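Dog takes treats too hard and my fingers hurt – how to teach a soft mouth?
Asked by Hayley Rowbotham, December 2022

Hello to all. We have a young female mix, her name is Oda, and she weighs 65 pounds. She came to us in the fall from the shelter in Mulalness. She is sweet with people and she already knows sit, down and wait. The problem is only with food from the hand. She grabs it so fast that her front teeth close on my fingers. She does not growl and I don't think she wants to bite, she is just in a hurry. My mother does not want to give her anything anymore.

I tried to say "gentle" in a calm voice, and I tried to pull the hand back. The pulling made it worse, now she jumps after the hand. We use Flavix training bits, which are very small. Should I change the treat, or the way I hold it? Also we begin a group class in February and I would like to not be the person with the bandage.
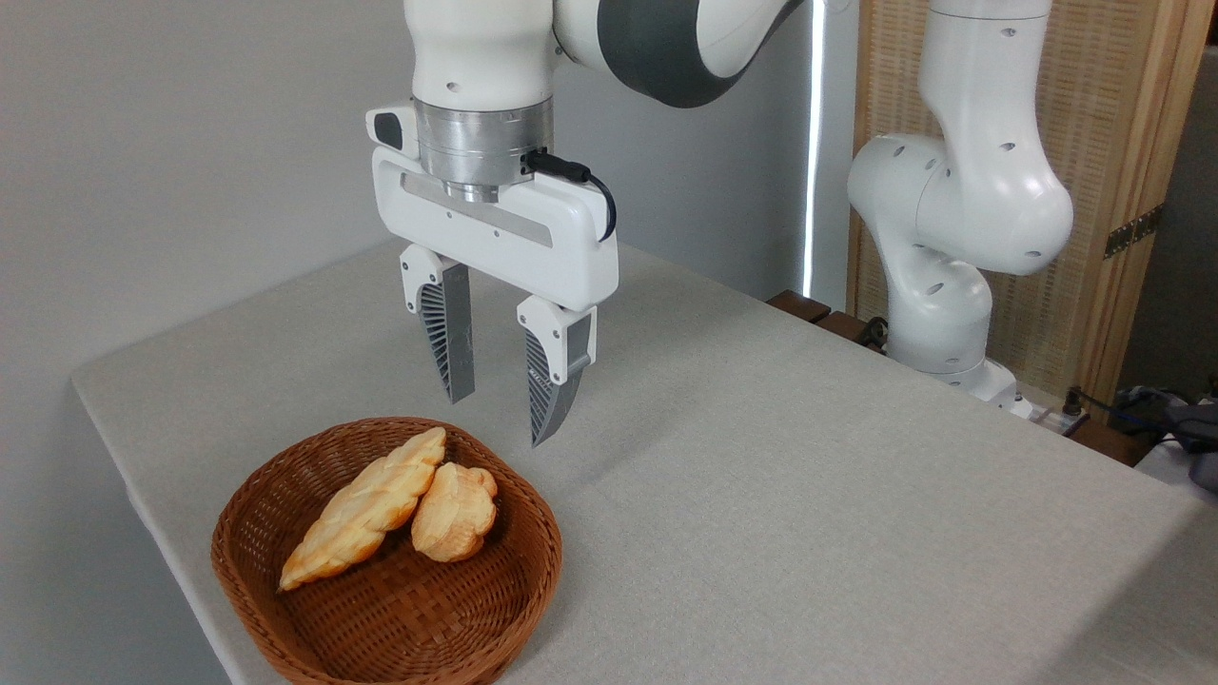 2 answers

Sheila Cropper
Please stop pulling the hand away, you have noticed already what it teaches. A treat that flies away must be caught quickly. The way you hold it matters a lot too. If you offer it between two fingertips pointing down, a bit like the gripper in the photo with its two fingers hanging and a gap between them, the dog has to come from under and she will find skin before she finds food. Put the treat on your flat palm instead, with the thumb tucked to the side, as people feed a horse. This saves your fingers today, but it is not yet training.

For the training, close a dull piece of kibble in your fist and hold it at the height of her nose. She will lick, push and maybe scrape with teeth. Keep still and say nothing. In the moment when she backs off or only licks softly, open the hand flat and let her have it. I did this with my own dog in very short sessions, 21 pieces and then finish, before her dinner and not when she was starving. When the fist is easy, change to something better. Only after this I would add the word "gentle", just before you present the fist. Now the word means nothing to her, or it means "be fast".

If she goes back to snapping, the food is too exciting or she is too tired. Go one step back.
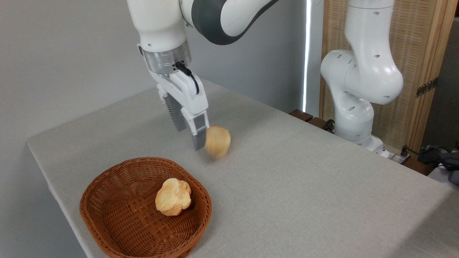 One more point – the size. Very small bits are good for the waistline but bad for fingers in the beginning. Take a longer piece, for example a strip of carrot, and hold one end in your closed hand so she can take the other end. And for the class, ask the trainer if you may drop the treats on the floor for the first 3 weeks. Ours had no problem with it. If she ever becomes stiff over food or growls, this is a different matter and you should see a behavior person.

Hindusis
My lab did the same thing. I put peanut butter on a long wooden spoon and he learned that hitting it with teeth is not so nice. Check the label that it has no xylitol. Before that I used leather gloves, but he liked the gloves more than the treat and I had to buy new ones. Some 400 treats later he is okay with adults. With kids we still throw it on the grass.

Comment from Hayley Rowbotham
Thank you both. The flat palm works already, she is much slower. With the fist she barks at me after a short time – do I wait until she is quiet, or is this too difficult for her?

Comment from Sheila Cropper
Wait for one second of quiet, then open. If she barks at every piece, use more boring food.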